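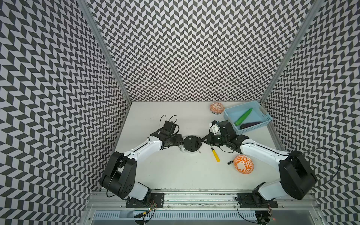 How a two-armed robot gets built (in a shared workshop)

By Eimear Breathnach, for the Gratstead young makers' page

Our robot is called Grulus. It's got two arms and no head. No legs either. People always ask where its face is - hasn't got one, doesn't need one.

So how do you build one? Quick version, becuase the workshop shuts at five.

First, something to stand on

An arm that wobbles can't pick anything up. Try it yourself. Stand on one foot and thread a needle. Hard! So both arms are bolted to a long metal rail at the front of the table. The rail has grooves in it. You slide a nut along the groove, stop where you like, do up the bolt. Changed your mind? Undo it, slide it, try again. We changed our minds a lot.

Then the arms

Think about your own arm. Shoulder, elbow, wrist, fingers. Grulus is much the same. The long white bits are like your bones and the black bits are the joints, where it bends. Each joint has a motor inside. At the end there's a gripper, which is a hand with jaws. No thumb.

A motor only does one thing. It turns. One motor is a bit boring. Put several in a row and now the hand can go up, down, sideways, twist. That's the clever part really.

Then the wires

Every motor needs power, and it needs messages telling it how far to turn. So, cables. Leave them too tight and they pull out when the arm stretches. Too floppy and they catch on things. Roksolana Zakharchenko did most of ours and she used 143 cable ties. She says next time fewer. The little circuit board passes the messages along, and its lights are tiny red and green ones.

Then the things to practise on

Robots need practice, same as you with a bike. Easy stuff to begin with. Toy vegtables are good - they don't roll off very far and they don't go mouldy. We've got a cucumber and an aubergine in a blue basket. Bowls are harder. They're curved, and you have to get hold of the edge.

Round things are hardest of all for jaws. Best to use both hands, one each side, like you'd hold a big sandwich.

How long did it take?

We started in March. Around 154 hours, spread over lots of evenings. The list of parts had 101 lines on it, and some of those were just screws.

Rules in our workshop

Ask a grown-up before you plug anything in.
Fingers out when the arms have power. Always.
Long hair tied back.
Screwdrivers back in the drawer when you've finished.

Words to know

Joint - where an arm bends or turns.
Gripper - a robot's hand.
Rail - the long metal bar the arms are fixed to.

Next time: how to make a gripper from lolly sticks and string. Bring your own string.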